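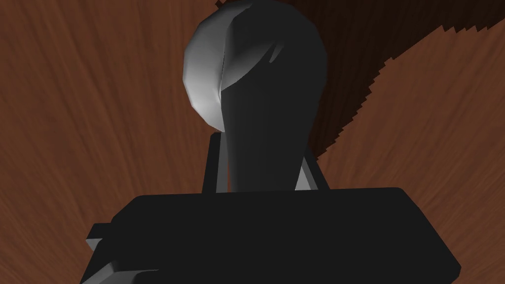 Kornley Timber and Joinery Open Day

The Kornley mill opens its gates to the public once a year, and in October 2022 we drove out to have a look. The sign at the turnoff is small and faces the wrong way if you're coming from the Nedover side, so slow down after the bridge. Parking is on grass. Entry was free, with a gold coin jar for the local fire brigade.

Tours left from the weighbridge every half hour in groups of 13. We were given earplugs and a hi-vis vest each and asked to stay behind the yellow line.

The log yard

Logs come in by truck from the Riveck forest and are sorted by species and diameter before they go near a saw. Our guide said the yard held 2322 logs that morning, each with a numbered tag stapled to the end. Sprinklers run over the stacks through summer to stop the ends from splitting. It smells a bit like vinegar.

The sawshed

The main bandsaw was running for the day and it is loud, even with plugs in. From the walkway you can watch a log go through, get turned and go through again. Offcuts drop to a conveyor and end up as garden mulch, sold by the trailer load near the gate.

After that it's the kilns. There are four, and the boards stay in for weeks depending on thickness. We couldn't go inside, but one door was open and the warmth coming out was welcome – it was a grey morning.

Filed under: Day Trips > Industry and Trades

The joinery shop was the part I liked best. Tabletops and stair treads are made to order, and they had a set of grain samples out to handle. The Gachanja bench, their best-known piece, starts at 900 dollars unfinished.

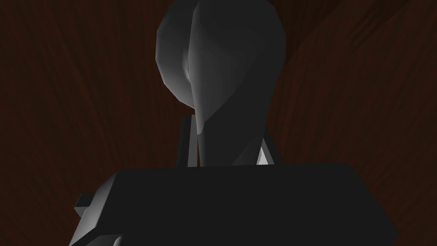
Food and getting home

The sausage sizzle had sold out by one o'clock. There was still tea and fruit cake in the lunchroom. The gates close at three and the road back to Nedover gets busy, so we left at half past two.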